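Newsletter of the Urnen Automation Circle
Good practice corner: the bin is also part of the cell

In the last issue Wanting Luo wrote about risk assessment for small robot cells, and several members asked for something more practical. So this time I write about bin picking, and about a short set of house rules which we use at Skodon for our test cells. They do not replace the standards. ISO 10218 and ISO/TS 15066 you must read yourself, and the risk assessment must be your own. Our rules cover the small things that come after, when the paper is signed and people start to work.

The first rule concerns the bin. It must be fixed, and the way it is fixed must be written on the cell sheet. A clamp on the rim is permitted for trials, but then the clamp has to be in the collision model, with its handles in the position they really have. Josefina Iturra added this line after she compared our models with our tables and found clamps missing in most of them. The planner can only avoid what it knows.

The second rule is for cables and hoses. When the wrist turns deep inside a bin, the dress pack needs more space than the gripper. Before any program runs above slow speed, one person moves the arm by hand guiding or by jog to the four corners and to the lowest pick, and looks at every loop. If a cable can touch the wall or lie over the parts, the routing is changed first and the program second. We repeat this check after 100 picks, and again after 900.

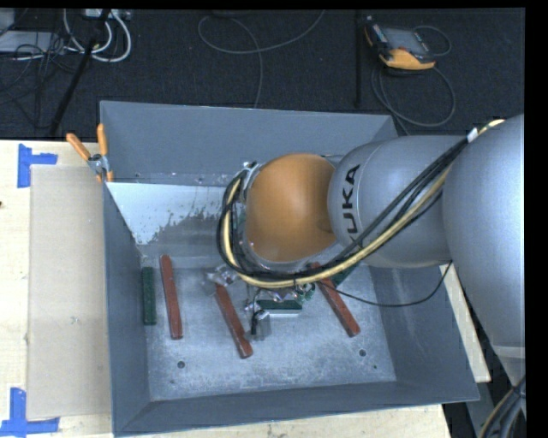
The third rule is about the pendant. It has a fixed place outside the reach of the arm, and this place is marked. The person who starts the program holds the pendant until the first 2 cycles are finished. Please do not give it to a colleague in the middle of a cycle, also not for a moment. The cables on the floor belong to the same rule: a person who steps back quickly must have a free way.

For mixed parts we ask for one more thing. Long bars and short blocks in the same bin behave differently when the fingers push between them, so the force limit is set for each type of part and not one time for the whole bin. Tahsin Dissanayake prefers a single low limit, and for demonstrations I agree with him. In longer trials it gave us too many stops, and then people begin to reset without looking - this is worse than a higher limit.

Each stop goes in the log, with the part type and the position of the gripper. It takes 30 seconds. Anqi Qiu collects the logs and will compare them with those from the Urico cell.

The complete sheet can be requested from the editors. Comments on the force limits are very welcome, and we will print them in the February issue.

Yuzhen Lei, Skodon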